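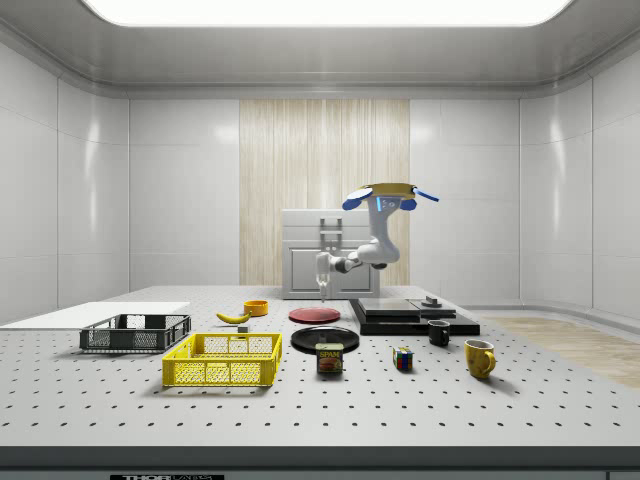
Questions I get asked a lot

I write picture book texts and a few early chapter books, and I answer a lot of the same emails. I love getting them (please keep writing!) but I was typing the same replies every week, so I've put them on one page. Last tidied up 4 June 2022.

Do you draw the pictures too?

No, and you should be grateful. I can do a passable snail. My books are illustrated by people who trained for years and have proper opinions about noses. The publisher usually picks the illustrator, and I get asked what I think somewhere along the way.

So you don't get to choose?

Not usually. For Milness and the Very Long Bath I was shown samples from 3 illustrators and got to say which one made me laugh. With the others I found out by email and then went and looked up everything they'd ever done, sitting on the back step with my tea going cold.

Where did the name Milness come from?

I misread a road sign on a family holiday when I was seven or eight and thought it was the best word I'd ever seen. It sat in a notebook for ages until I had a wombat who needed a name. I've had letters from two families with a pet called Milness now, one a guinea pig and one a very large dog, and both have had a colour photo put up on my fridge.

How long does a picture book take?

The first draft of Bath took an afternoon. Then I wrote it another 19 times. After that it went off to be illustrated, and that part took well over a year, so by the time I held the finished book I'd half forgotten the ending and quite enjoyed it.

How many words should a picture book be?

Mine have been getting shorter. My first manuscript was enormous and had a subplot about a ferry timetable. The one I'm working on now is around 100 words and I'm still eyeing off a few of them. Have a look at the books your own kids or students ask for over and over, and type one out. It's a funny feeling, seeing how little is there on the page once the pictures are gone.

Who publishes you?

The Milness books are with Grilteo. My chapter books, the Cuswood ones, are with Cordeiro, a much smaller outfit who answer the phone themselves.

Do I have to read the Cuswood books in order?

You can start with any of them. If you're the kind of reader who gets cross about spoilers, start with The Cuswood Lantern, as the second one gives away who was in the boathouse on page one. Sorry about that. I was in a hurry.

Will there be another Cuswood book?

Yes! I'm writing it. I don't have a date and I'm not allowed to tell you the title, mostly because it keeps changing. It has an eel in it.

Will you read my manuscript?

I can't, I'm afraid. I'd love to, but I'm a slow reader of other people's drafts and I'd worry about every comment for a week. Try your state writers' centre, or a local critique group if there's one near you. Mine meets in a library and has saved me from at least one terrible rhyme about porridge.

Do you visit schools?

I do, during term, and I'm happiest with Prep to Year 3. Bookings for the second half of the year usually open in June. Please tell me how many kids, whether there's a whiteboard, and where I should park. I bring my own textas and a wombat puppet who has been washed more times than is good for him.

My daughter wrote you a letter. Did you get it?

If it went to the publisher, it might still be on its way, as they send them on in a bundle. I write back to every one that has an address on it. Drawings are very welcome, snails especially.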